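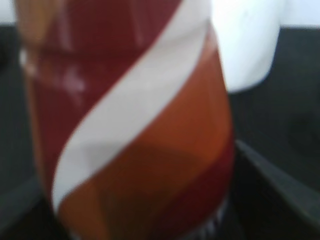
Red, white and orange: stripes still sell on the shelf.

The heritage label and the history behind it

Every few months another food or drink company announces that it is going back to its roots. The lettering gets fatter, the stripes return, and a press release arrives with the word "authentic" in it three times. I have a drawer of these releases. Most of them describe a past that I have trouble finding anywhere else.

Take Faltaren, the soft drink firm, which relaunched its whole range in January with what it called the original livery. I asked to see the original. After 2 weeks I was sent a drawing made by the agency that did the relaunch. A former buyer told me the early bottles had plain paper labels, whatever was cheapest that month, and that customers in Kendengate knew the stuff by its cap.

Does it matter? The trade says no. Shoppers like a bit of warmth, the argument goes, and no one is harmed by a swirl. Morikawa, a design studio that has done a good deal of this work, showed me a survey of 345 shoppers in which most preferred the older-looking pack. I asked which pack they had been shown as the newer one. It was pale grey with small type. I would have picked the swirl too.

Aparecida Rezende has collected packaging for most of her adult life and keeps 124 tins on open shelves in her hallway in Javville, with many more in boxes. She is less bothered than I am. "Companies have always made up their grandfathers," she told me, and took down a biscuit tin claiming a founding date some decades before the factory had a roof. Her view is that the fakes become real if you leave them long enough. People grow fond of them. Somebody's child learns to read off one.

I can see that. What I don't accept is the price. The Faltaren bottle went up when the old look came in, and it got slightly smaller — a detail missing from the press release. When I put this to the firm I was told that the new size reflected "how people enjoyed drinks in the past". I asked for a source and am still waiting.

There is talk of a second relaunch, this time based on the look from 2000. Rezende has already cleared a shelf.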